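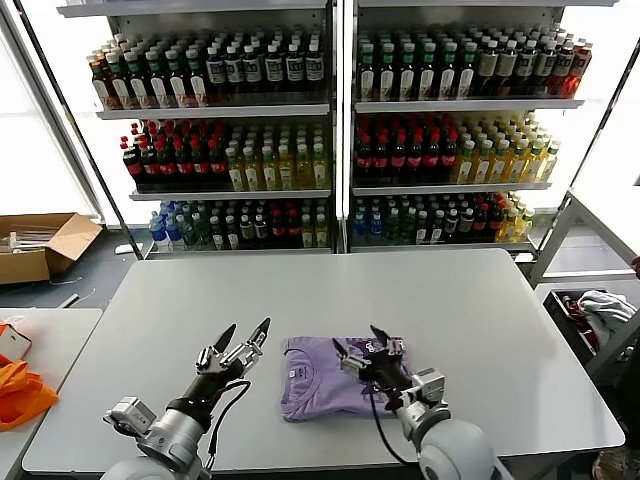

La herencia de Prutcombe

Ayten Akgül no creía en los testamentos con sorpresa. Llevaba media vida leyéndolos en voz alta ante familias que fingían no hacer cuentas, y en su experiencia lo que se presentaba como un secreto era casi siempre una deuda. Por eso, cuando Ieuan Gwynne entró en el despacho con la carta de su tía dentro de una bolsa de congelar, ella no levantó la vista del café.

—Dice que hay un manantial —dijo él—. Debajo de la casa.

—Debajo de todas las casas de Prutcombe hay agua, señor Gwynne. Se llama humedad.

Ieuan dejó la bolsa en la mesa con mucho cuidado. La carta ocupaba cuatro hojas y estaba escrita a lápiz. La tía Elin Wogan, muerta en marzo, aseguraba que el agua del sótano le había quitado el dolor de las rodillas, que a la perra le había devuelto la vista y que un caballero de Altitz le había ofrecido por ella una suma que no quería poner por escrito.

—Lástima que no la pusiera —dijo Ayten.

Fueron a ver la casa esa misma tarde, él en el asiento de atrás, como en un taxi, porque delante iban los expedientes. Por el camino le contó que la perra se llamaba Nube y que había vivido diecisiete años. Ayten preguntó si alguien la había visto ciega. Ieuan lo pensó un rato largo, hasta pasado el cruce.

—Mi tía.

—¿Y curada?

—También mi tía.

Al sótano se bajaba por una trampilla de la cocina. Olía a patatas viejas. Al fondo, entre dos piedras, salía un hilo de agua que iba a parar a un barreño esmaltado, y junto al barreño había una silla, un vaso y una libreta. Ieuan se quitó el gorro. Ella lo miró quitárselo y abrió la libreta.

Eran nombres. Khrystyna Tymoshchuk, espalda, mejor. Tomos Meredith, oído, mejor, luego igual. Khrystyna Tymoshchuk, espalda, otra vez. Al lado de cada nombre, una cantidad de dinero, nunca grande.

—Cobraba —dijo Ieuan.

—Eso parece.

—No me lo imaginaba.

—Yo sí —dijo Ayten, y le molestó un poco haberlo dicho tan deprisa.

Tomos Meredith vivía enfrente y los recibió en el umbral sin invitarlos a pasar. Sí, había bebido del agua. No, no oía mejor, pero había que tener en cuenta que lo suyo era de la fábrica. ¿Por qué había vuelto entonces, si en la libreta salía siete veces? El viejo se llevó la mano a la oreja y ella tuvo que repetir la pregunta.

—Elin ponía la radio —contestó—. Y los jueves hacía bizcocho.

—¿Y el caballero de Altitz?

—¿Quién?

—El que quería comprar el manantial.

Tomos se echó a reír de una manera que acabó en tos. El de Altitz vendía calderas. Había ido a casa de todos, a la suya también, y a todos les había dicho que tenían un sótano estupendo.

Volvieron a cruzar la calle. Ieuan caminaba con la bolsa apretada contra el abrigo y Ayten, que esperaba verlo hundido, le notó más bien una especie de terquedad. Quería analizar el agua. Había un laboratorio en Kormont, dijo, que lo hacía por correo.

—Le va a salir agua —le advirtió ella.

—Bueno.

—Con cal. Y quizá algo de la fosa de los vecinos.

—Bueno —repitió él, y bajó a llenar el frasco.

Ayten se quedó en la cocina. Revisó el contador, anotó la grieta de la ventana, buscó sin éxito la escritura en los cajones. En el último encontró tres cartas del vendedor de calderas, las tres iguales, con la firma impresa, y en el margen de una de ellas, a lápiz: «Insiste. Muy educado».

Abajo se oía correr el agua y a Ieuan, que hablaba solo, o tal vez con el barreño. Tardaba demasiado para ser un frasco. Ella bajó dos peldaños de la escalera, lo justo para ver sin que la vieran, y lo encontró sentado en la silla de su tía, con el vaso vacío en la mano y los ojos cerrados.

—¿Y bien? —preguntó desde arriba.

—Está fría —dijo Ieuan.

Ayten llevaba desde el invierno con un pinchazo en la muñeca derecha, la de firmar. Se la frotó, comprobó que le seguía doliendo y terminó de bajar.

—Enjuague ese vaso, haga el favor —dijo.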